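2021年6月19日
文・Gekville高専ロボット部 顧問
読了時間 3分

「果物を皿に盛る」発表用メモ（Lullesard交流会、持ち時間17分）

・最初の挨拶は短く。去年は部の沿革を話しているうちに持ち時間の半分が消えた。沿革は誰も聞いていなかった。

・課題の説明。双腕で、机の上の果物を花形の皿に入れる。部内の呼び名は「Saarela」。由来を聞かれたら、先輩が決めたとだけ答える。先輩も覚えていない。

・部員は7人。うち全員が操縦をやりたがり、記録係はじゃんけんで決まる。ここで一拍おく。笑いが来なくても進む。 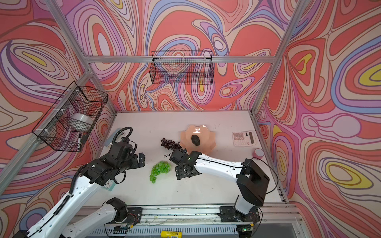 ・操縦の練習は一人17回ずつ。うまい部員ほど口数が減り、横で見ている部員ほど口数が増える。助言は一度に一人まで、という規則を五月に作った。守られたのは五月だけである。

・ぶどうの話をする。房のどこをつかむかで部内が二派に割れた。茎派と実派。模造品なので傷まないのが救いだが、友情のほうは多少傷んだ。

・電卓や文具を机に置くのは、余計な物があっても迷わず動けるかを見るため。Arnavvilleの大会では机がきれいすぎて、かえって全員が緊張した。

・ここで水を飲む。 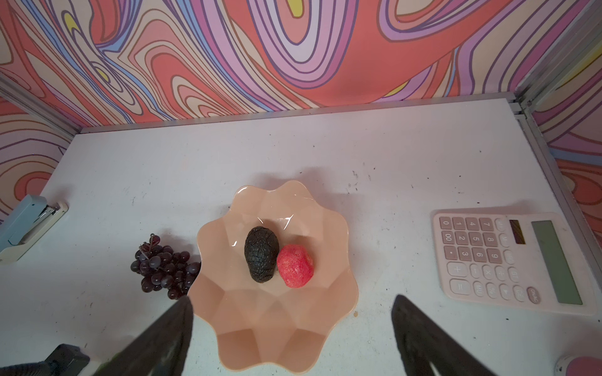
・皿の縁が波打っているので、指を下ろす位置が少しずれると縁に当たる。初心者はまず皿を動かす。次に皿を追いかける。この段階を部では「配膳」と呼ぶ。採点表にこの項目はない。

・記録は96件たまった。失敗も消さずに残してある。一年生が消したがるので、消去の権限は私が持っている。私の操縦の分も残っている。再生はしない。

・学習のほうの話は詳しい部員に任せる。質問が来たらそちらを見る。目をそらされたら「検討中です」。

・予算の質問には、後ほど個別に、と答える。

・終わりにケーブルの抜き方を実演。先に電源を切ること。6月の見学会では逆にやった。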